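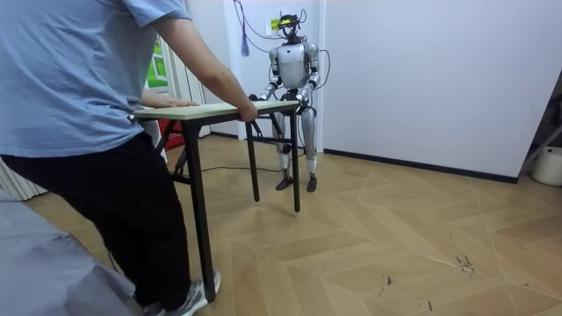
机の向き

ソフティッチは机を動かすことにした。三月からずっと壁に沿わせてあった机で、それを部屋の真ん中に斜めに置きたいのだという。理由を聞くと、壁を見ながら飯を食うのに飽きた、と言った。

机は中古で、値段は3,960円だった。駅の裏にあるグロシクという道具屋で買った。天板は薄い色で、明るいところではクリーム色に見え、日が傾くと緑がかって見える。脚は黒い。店の主人はこれを事務机と呼び、ソフティッチは食卓と呼び、私は作業台だと思っていた。実際、その上で飯を食い、手紙を書き、外した網戸も直した。

動かす前に、上のものを全部おろした。辞書、電気スタンド、切手の入った缶、ドレルベルグ社から届いた封筒の束。封筒は20通あって、どれも開けていなかった。ソフティッチはそれを台所の流しの横に積んだ。

「読まないのか」

「机が決まってから読む」

そう言って布巾を絞り、天板を端から拭いた。拭いても取れない跡がいくつかあった。前の持ち主が鍋を置いたのか、薬品をこぼしたのか、買ったときにはもうついていた。ソフティッチは爪で少しこすって、やめた。

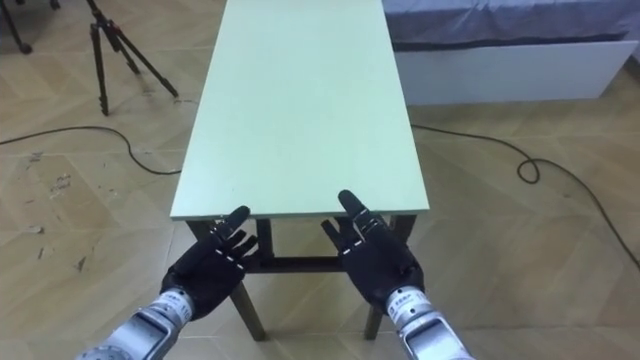
何ものっていない天板

持ち上げるのは簡単だった。重い机ではない。むずかしいのは、どこへおろすかだった。ソフティッチは短い辺を持ち、少し進んでは止まった。止まるたびに窓を見て、それから台所の入口を見た。私は口だけ出した。

「もう少し窓のほうがいい」

「窓に寄せると、戸棚が開かない」

「戸棚には何が入っているんだ」

「何も入っていない」

それでも戸棚が開かないのは困るらしかった。机は窓から離れ、また戻った。脚が床に当たって、こつんと鳴った。下の階にはシャムーンさんが住んでいる。昼は寝ている人なので、二人ともしばらく黙った。下からは何も聞こえてこなかった。

巻き尺で測ると、窓と机のあいだは18センチだった。ソフティッチはその数字を封筒の裏に書いた。開けていない封筒の裏である。前の部屋では、壁から椅子までの幅をいつも同じにしていたそうだ。前の部屋というのはウェラーノにあった部屋のことで、私は行ったことがない。川の見える窓があって、家賃は月に300だったと聞いている。単位は聞きそびれた。

「あそこでは、机はどう置いてあったんだ」

「斜めだった」

「どうして」

「床が傾いていて、まっすぐに置くと鉛筆が転がった。斜めにすると転がらなかった」

この部屋の床は傾いていない。板張りの、ごく普通の床である。私がそう言うと、ソフティッチはポケットから鉛筆を出して天板に置いた。鉛筆は動かなかった。彼は鉛筆をしまい、もう一度角に手をかけた。

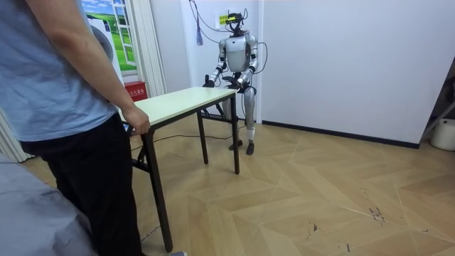
斜めに置いてみる

斜めにしてみると、部屋は狭くなった。通り道が二つに分かれ、どちらを通っても腰が机の角に近かった。私は台所まで歩き、戻ってきた。ソフティッチも同じことをした。彼は歩幅が大きいので、戻りに腿をぶつけた。

「やっぱり狭い」と私は言った。

「慣れる」

「壁のままでよかったんじゃないか」

「壁には慣れた。だから動かした」

言い返すことがなかったので、流しの横から封筒の束を取ってきた。いちばん上の一通には、薄い鉛筆で18と書いてある。裏返すと宛名があり、オグニェン・ソフティッチ様と印刷されていた。名前の綴りは合っていた。以前の手紙では綴りが間違っていて、彼はそれを理由に返事を出さなかった。

「綴りが直っている」

「見せてくれ」

彼は封筒を受け取り、しばらく宛名を見ていた。それから中身を読まずに私に返し、机の短い辺のほうへ回った。まだ置き場所に納得していないようだった。

「どのくらい動かす」

「靴の半分」

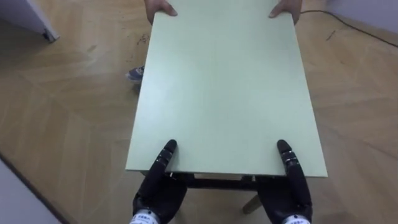 靴の半分というのは、彼の使う長さの単位である。棚をつけるときも、絵を掛けるときもこれで測った。巻き尺があるのだから巻き尺を使えばいいのだが、巻き尺は記録のためのもので、決めるのは靴だった。

動かし終えて、彼は手を離し、一歩下がって見た。私の目には、さっきとほとんど同じ場所に見えた。机の上に電気スタンドを戻し、辞書を戻し、缶を戻した。スタンドのコードが届かなかったので、明かりは後で考えることにした。

椅子を運んで二人で座った。ソフティッチの席からは窓が見え、私の席からは台所の入口が見えた。向かいの屋上で誰かが洗濯物を取りこんでいると彼が言ったが、私からは見えなかった。

「代わるか」

「いや、いい」

彼は封筒の束を自分の前に置いた。下のほうから一通抜いて、日付を確かめ、その次を抜いた。古い順に並べ直しているのだった。並べ終わるまでにずいぶんかかった。そのあいだに私は湯を沸かし、茶碗を二つ持ってきて、封筒に当たらないところに置いた。

いちばん古い封筒を、彼は指で開けた。便箋が一枚入っていた。読むのは早かった。

「何と書いてある」

「住所が変わったら知らせてほしい、と」

「変わったのか」

「ここに来たのが、その手紙のあとだ」

それなら二通目からはどうやってここに届いたのか、と聞こうとしたが、彼はもう二通目を開けていた。下の階で、シャムーンさんが起きて水を使う音がした。私は茶を飲んだ。ソフティッチは便箋から目を上げずに片手を伸ばし、自分の茶碗を少しだけ窓のほうへ動かした。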